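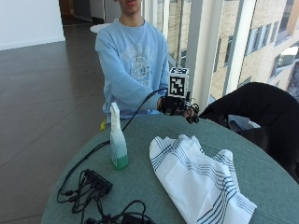 Home Reviews Owner Tools Buying & Selling Contact

Nollix Exit Planner, reviewed by Morag Innes

I sold a print shop once and did it badly, so I wanted to like a program that promises to get a small firm ready for sale. Nollix asks 109 questions on leases, debts, key staff and the like, then hands you a score and a suggested price.

My score was 46. I changed one answer, about whether I had a written job description for a manager, and it went up to 66. A gain of 20 points for a page of typing makes me doubt the rest of it. The help pages don't say how the answers are weighted, and when I wrote to ask I got a link back to the help pages.

The suggested price worries me more. It leans on sales and barely looks at what the owner pays herself. Any buyer's accountant will start there.

The document checklist is good, I'll give it that. It caught an equipment lease I'd forgotten. But Verena Baumgartner, who brokers small shops in Plomcombe, hands her clients a similar list on paper for nothing.

The plan runs a 3 month minimum and renews by itself. Cancel early if you only want the checklist.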